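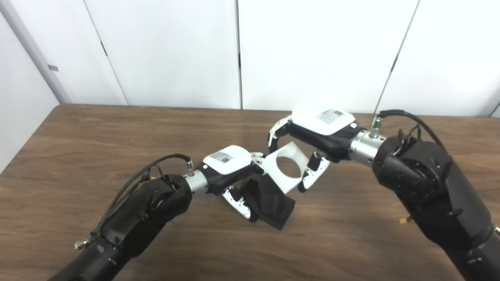
3.2 Rules for recording two-handed assembly

The procedure used at the Piltell bench was drafted by Ogundipe and Rahimi in August and adopted, with small changes, on 5 October 2022. It covers tasks in which both arms must hold parts at the same time, so that neither hand can be used to steady the bench or clear a dropped piece. Single-arm work falls under the older Forkis rules and is not dealt with in this section.

A trial may begin only when the table holds the parts named on the task sheet. Tools, spare screws and labels are put away first. The operator checks that the cable at each wrist is seated in its connector and has enough slack for the full reach of the arm. A cable that catches on a joint ends the session until it has been rerouted — we do not allow it to be held aside by hand while the arms are powered.

Grip force is capped at 80 per cent of the limit set in the Kinell controller. Ajayi had argued for a lower cap on printed parts, and her objection is recorded in the appendix. The cap was kept because thin plates slipped at lower settings, and operators then tended to squeeze harder on the next try.

Figure 4. Two-arm hold during an assembly trial.

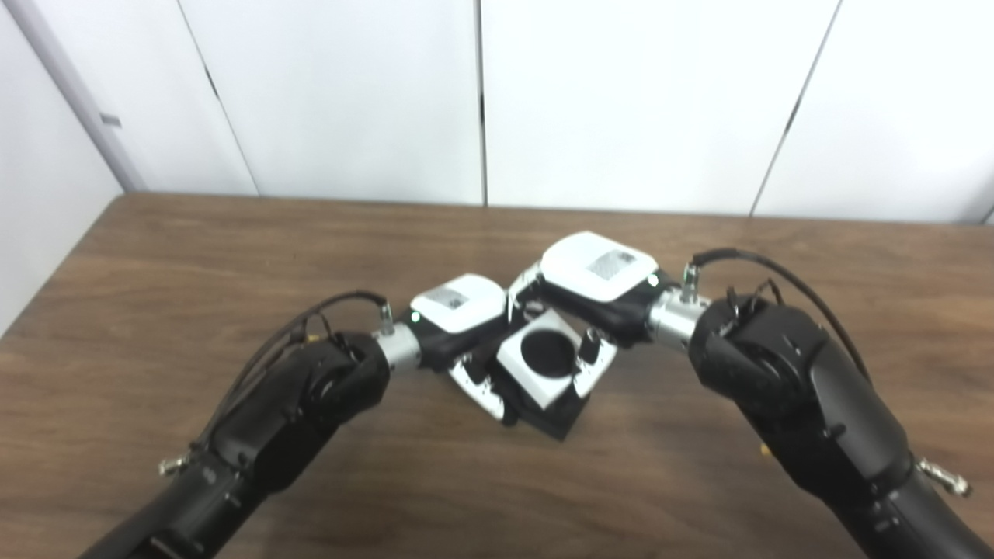
Once both hands have contact, neither may let go until the operator has called the hold aloud and the second person has answered. This rule caused the most complaints. Etim found it slow, and several operators skipped the call when they were working quickly. We kept it, but shortened the wording to one word each way.

Of the 723 trials logged under the procedure, 600 were accepted for analysis. The rest were set aside for missing calls, incomplete task sheets or a part placed outside the marked start area. Failed assemblies were not a ground for removal. A trial in which the part was dropped stays in the set if the rules were followed, and is labelled as a drop by the second person, never by the operator.

Changes to the procedure are made between sessions only. Each change gets a line in the bench log with the name of the person who asked for it. Ojo reviewed the log against the recordings and found two changes that had been applied a session early; the trials affected are marked in the released files.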